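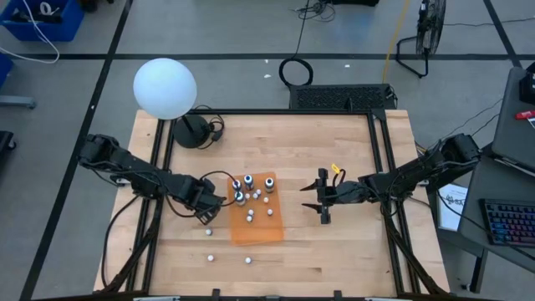 Gladys Mfinanga says that if I pause to think during a demonstration, I'm teaching the robot to pause. She left this under my last post and then vanished, so I'm asking everybody else. How do you stop hesitation from getting into the data?

I teach two arms by remote control, one in each of my hands. I have two tasks. In the first, little white balls get picked up one at a time and moved. In the second, small dropper bottles go into an orange bin. I'm fine with the balls until two of them sit close together, and then I hover over the pair like a man choosing a melon. The trained policy now hovers too. It does it even when there's only one ball left, so it has picked up my indecision but not my reason for it.

The bottles are worse.

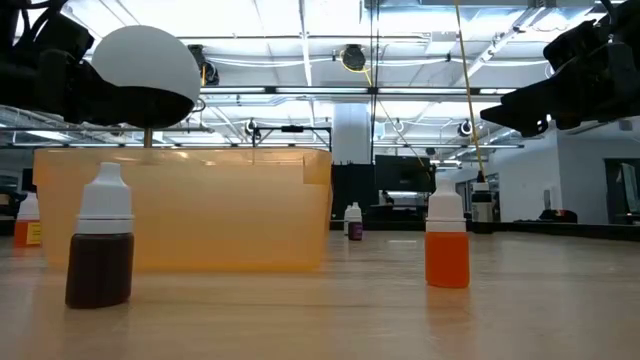

My left hand wants to help whenever the right hand is busy, so it drifts over and then drifts back again. After 674 demonstrations the robot drifts with great confidence. I've tried cutting out the frames where nothing moves, but then the arms lurch at the start of each grasp. Should I trim harder, slow everything down, or throw the lot away and start over? We use Laizer for recording, if that matters.

Posted 19th March by melonchooser

Tien-fu Cheng

Don't start over yet. Pauses come in two kinds and you've been cutting both of them.

One kind is settling. You stop above the bottle for a moment, the arm catches up with your hand, and then the fingers close. Leave that in. The lurch you describe is what I'd expect if it's gone – the policy sees an arm that arrives and grips in the same instant, and it tries to do likewise.

The other kind is you making up your mind. Cut that at the source. Pick the order before you press record and say it out loud if you must (I do, the office has got used to me). For the balls, use a fixed rule, such as nearest to the right gripper first. It doesn't have to be a clever rule. It has to be the same rule in September as it is now, and the same for whoever else sits down at the controls.

For the idle arm, choose a parking position and go back to it every time. A left hand with no job will invent one.

Before you delete anything, sort your episodes by length and watch the longest 12. If yours are like mine, most of the dithering is in there. Drop the bad ones whole, retrain, and see how it behaves. I wouldn't splice the middle out of an episode at all, the arm ends up teleporting.

sistetti_user

just record more. we had 1,933 and it stopped mattering

melonchooser

I've recorded more. It hovers more smoothly.

Oldgantry

Agree with the long answer, except that I'd keep a few fumbles if you recover from them. Drop a ball, go and get it, carry on. When I threw all of mine out, the policy would miss a grasp and carry nothing very carefully to the bin.

Also check the delay between your hand and the arm. On our old Vikard setup I thought I was a hesitant person for months. It was lag. I'd move, wait to see if it had listened, and move again. You can't train yourself out of that, so fix it before you record another batch.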